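Seven in the morning at Jisthorpe and the laundry cell is already half apart. Wrist cover off, screws in a jar lid, coffee going cold on the windowsill. The shift log from the night before says one thing — "left hand slow to open" — and that is the whole handover.

I'd come up to see the machine run. Mostly I saw it get looked after. Better story, probably.

The cell is called Berge. Two arms, one body, two hands, a cable bundle that everyone here complains about. The job is household laundry, or a small slice of it: carry the basket, get the clothes out of it, deal with the washer. Fallov, the small firm that runs the site, has kept Berge going since spring on a crew of four and a maintenance sheet taped inside a cupboard door. The sheet is in its third version. The first two are still under it.

**Hands first**

Everything starts with the fingers. Wipe them down, lint off, check the grip surfaces under a lamp. Cloth is hard on a hand. It sheds, it gets pulled into the joints, and a thread in the wrong knuckle will make a finger lag just enough that the next grasp comes in crooked. The crew keeps tweezers in a mug for this. Two pairs, one good, one terrible.

The slow left hand gets opened and closed by command, watched, opened again. A bit of fluff at the base of one finger. Out it comes. Opens fine. Somebody writes it on the sheet anyway, cycle count 1251 next to it, becuase a hand that lags once tends to lag again, and next time they want to know how long it took.

Then the wrists. Torque check on the clamp screws, paint mark across each head so you can see from a yard away if one has backed out. The paint is pink nail polish. It was closest.

**Cables**

Ask anyone on the crew what breaks and you get the same word. Cables. The arms are strong, the motors run cool, the software falls over in ways they know how to fix. But a wire that rubs on a bracket for a month gives you faults that come and go, and those eat whole days. In September they lost two of them to a connector that only dropped out with the right arm stretched forward and turned in. At rest it tested perfect every time.

So now there's a slow lap. Both arms taken through the full reach at a crawl, one person on the stop button, one walking alongside looking for anything tight. Slack in the wrong place is as bad as no slack. A loop that hangs too low can catch on a basket rim. They re-dress the bundle, put on new ties, trim the tails flush — a cut tie tail will shred a towel — and do the lap over.

Takes most of an hour. Nobody rushes it.

**Where is the washer**

The part I hadn't expected was how much time goes into the washing machine itself. It's a front loader, an ordinary one, and it creeps. Lean on it, bump it with a knee, swing the door hard a few dozen times and it has moved. Not much. Enough that a hand heading for the door edge arrives next to it.

Each morning the crew re-teaches the position. Touch off on the top corner, touch off on the front, save, run the door path at low speed. Then the same reach again with the basket held, since the weight changes how the arms sit. The offset file had 169 entries when I looked. You can pretty much read the history of the place in it, including the day it was shoved over to get a vacuum past.

The chair gets checked too. It's in the robot's map as an obstacle, and people will sit in it.

**First run**

Then it's clothes. They keep the load small for a first run, a teal piece and a black one, dark and bright so the vision has an easy time of it. If the machine can't sort out two garments before nine it isn't going to manage a real pile at noon.
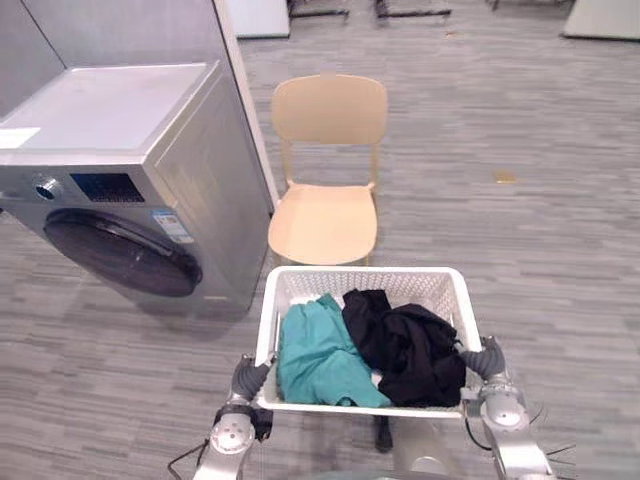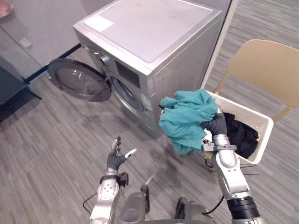 *Basket work at the Jisthorpe cell: the rim held in both grippers, then, in the second picture, the teal garment up in the right hand with the washer door open.*

What the crew watches for is boring and specific. Do both grippers close on the rim at the same moment. Does the basket tilt. When a garment is lifted, does it come alone or drag the other one up with it. They call that last one a "train" and log it seperately from a drop, which has its own column.

They stand well back and don't say much. One hand on the stop.

A bad first run sends them back to the wrists. A good one gets a tick on the sheet, and the covers go back on with whatever is in the jar lid. There's usually a screw left over. It goes in a second jar.

**What it costs**

Mostly time. Parts are cheap, or the ones that wear are: finger pads, ties, the odd connector. Spares come over from the Plokorby workshop in a crate with the lid strapped on, and the crew has learned to order pads before they need them. Plokorby packs when Plokorby packs.

The bigger expense is the morning. Near two hours before any useful work, every working day. Fallov would like it under one. The crew would like a washer bolted to the floor, and have been told no — homes don't have that, so the cell doesn't get it either.

By lunch the log had three new lines. Left hand OK. Tie replaced, right forearm. Order pads.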